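Ticket: Rutitz order sync, duplicate bedding listings
Status: open, reopened Thursday

Since the February update, Rutitz has been pushing every sheet set to the Guvevero storefront twice. We have some 2,000 listings and the duplicates come back 8 hours after I delete them.

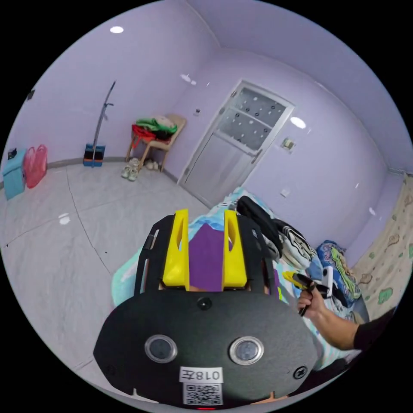
Cleared the cache and re-ran the import with 5 items - same result. Items filed under one color are fine. The duplicates are all two-color prints, so a light blue and white patterned bedsheet like the one on this bed goes up once under blue and again under white. Removing the second color tag stopped it on 3 test items. Need a fix on the Rutitz side.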